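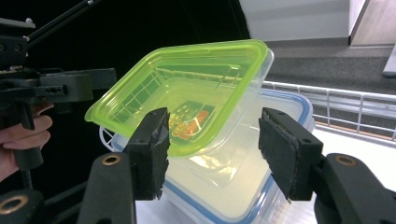 Food storage containers and kitchen cupboards – inspection checklist with comments

Site: Lodovby shared kitchen, ground floor
Date: 2021-02-20
Checked by: Omolara Ugwu
Copy to: Adesuwa Dauda
Previous check: see sheet 6 in the folder

Mark each line Pass, Fail or N/A. Write a comment for every Fail. Comments on a Pass are optional but useful if the item is close to needing replacement.

Section A: Containers

A1. No cracks, splits or sharp edges on walls or base.
Pass. Check corners by running a thumb round the inside. Moulded ridges on the base can look like cracks in poor light, so take the container to the window if unsure.

A2. Rims sound, with no chips or lifting.
Fail. One of the large containers has a chip on a corner of the rim. Taken out of use and put in recycling. The coloured rims show damage quite well, the clear ones do not.

A3. Lids present and fit properly.
Fail. Two lids from the Morketia set do not close on one side. They have probably been through the dishwasher on the bottom rack. Replacements to be ordered.

A4. Clear plastic still clear enough to see contents.
Pass. Slight clouding on the older ones. Acceptable for dry goods. Do not use for anything that needs to be looked at closely, such as soft fruit.

A5. No staining or smell after washing.
Pass, apart from the tomato sauce tub. Soak overnight in bicarbonate and check again. If it still smells, throw it out.

A6. Colour rule followed – green rim for allergen-free, blue rim for general use.
Pass. The notice inside the cupboard door has faded and someone has written over it in pen. Needs reprinting.

A7. Old labels fully removed before reuse.
Fail. Several had the remains of the last label underneath the new one. Warm water and a plastic scraper, no knives.

Section B: Shelves and stacking

B1. Heavy containers below shoulder height.
Pass.

B2. Stacks stable and not touching the shelf above.
Fail. Left-hand cupboard was overfilled and a stack slid when the door was opened. Restacked at the time. Limit is 400 mm, as marked on the inside of the frame.

B3. Shelf pegs fully pushed in.
Pass. One was slack and has been swapped for a spare from the drawer.

B4. Shelves wiped and free of crumbs.
Pass. Sticky patch at the back of the top shelf cleaned off.

Section C: Drying and putting away

C1. Containers dry before lids go on.
Fail. Three were stored damp with the lids shut. Washed again and left open. This was raised in the last check as well, so I will bring it up with the evening group.

C2. Drying racks clean, no rust or slime underneath.
Pass.

C3. Drip tray emptied.
N/A – tray away being replaced.

Actions

Order replacement lids – Adesuwa, before the end of February.
Reprint colour notice – Omolara.
Remind evening group about damp containers – Omolara.
Recheck tomato sauce tub after soaking – whoever opens up.

Next check due in 18 weeks, or sooner if the new lids arrive and the cupboard is rearranged. Please keep this sheet in the Wikden folder by the fridge with the others.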